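The Adthorpe Open starts its second week with rain in the forecast and one unseeded player left in the men's draw.

Malachy Ó Flaithearta, ranked 356 in the world when he arrived, won his third match on Saturday in five sets. He had come through qualifying and had never been past the first round at an event this size.

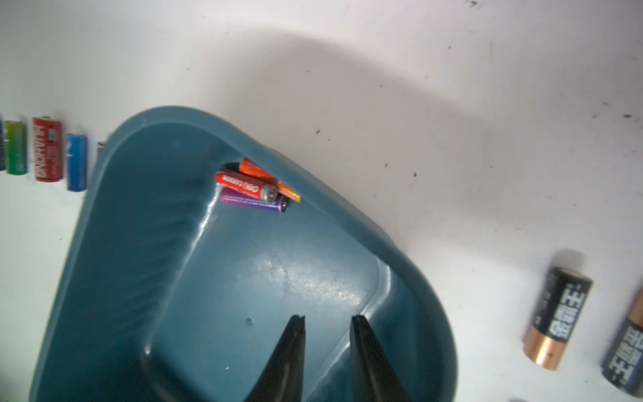
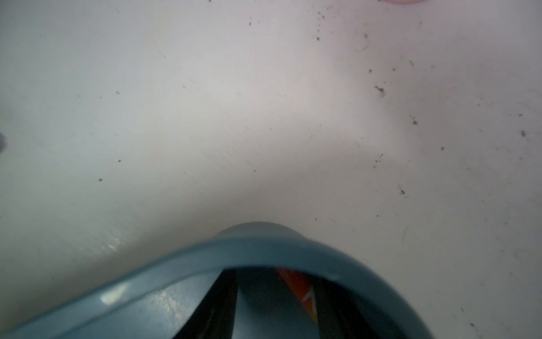
## A long way up

Ó Flaithearta spent most of last year on the lower tours, driving between tournaments with his brother and stringing his own rackets in hotel rooms. In May he lost in the opening round at Minby and thought about stopping.

"I had a job offer at a school," he said. "They wanted a tennis coach and someone to teach geography. I told them I would call back after the summer."

He did not call back. He moved his training base to Burnik, where the indoor courts are slow and cheap to rent, and worked on his second serve. He hit roughly 400 of them a day, five days a week, until his shoulder told him to cut down.

The serve held up on Saturday. He faced 16 break points and saved all but 2 of them, most with a high kicker to the backhand. His opponent stood farther and farther back as the match went on, and Ó Flaithearta began to follow the serve to the net.

## Monday's match

He plays Doãn next, on the main court, second match after 11. Doãn is left-handed and has not dropped a set. The two have met once before, on clay, and Doãn won easily.

The roof will be closed if the rain comes. Ó Flaithearta said that would suit him after a winter indoors. He planned to practice for an hour on Sunday evening and then eat at the same Italian place he has gone to all week.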